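Feb 10, 2021. Two-arm cell, gripper comparison, sorting by colour

Mitiku Wolde and I are carrying on from the single-arm runs. Redard fingers on the left arm, Skesex fingers on the right. Same controller, same gains, same jaw speed. The only intended difference is the finger profile.

Task: pick small pieces off the table and drop them into the divided tray by colour. Orange to the wide left compartment, red to the middle, green to the right. Jaw force limit set to 26 N on both. Timeout 36 s per pick, after which the controller backs off and retries once.

Set-up notes:
Left wrist cable was pulling at full reach. Re-routed along the forearm with more slack at the elbow.
Camera exposure fixed. Auto exposure was shifting red towards orange in the classifier.
Logging at 2000 Hz on jaw current, position at the normal rate.

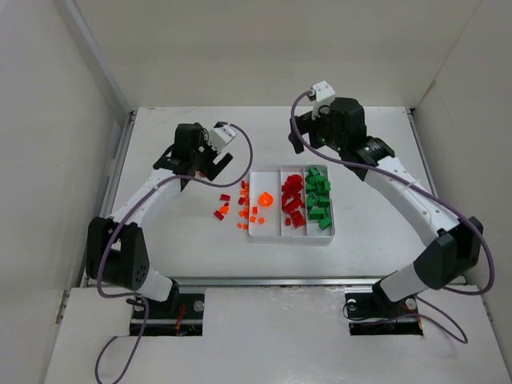

Part-way through sorting. Green in the right compartment, red in the middle, orange and red still on the table to the left of the tray.

Redard: closes cleanly on cubes. Poor on the long red blocks when they lie diagonally to the jaws, as the piece turns during closing and ends up held by a corner. Wrist angle correction helps if the pose estimate is good. It is less good when pieces touch.

Skesex: wider tip, more tolerant of angle error. Needs more clearance, so it pushes neighbours when picking from a cluster. Also slower to release; small cubes stay on the tip for a moment after opening. Mitiku suspects the pad material. I suspect the opening stroke is too short. Not settled.

Pieces close to the tray rim are awkward for both. Approach height raised by 2 mm to keep the fingers off the rim, which costs some grip depth.

To do:
Swap fingers left to right and repeat, to rule out the arm.
Try Grecu pads on the Skesex tips.
Ask Skikton for the jaw current calibration sheet. Ours is from May and predates the new motor.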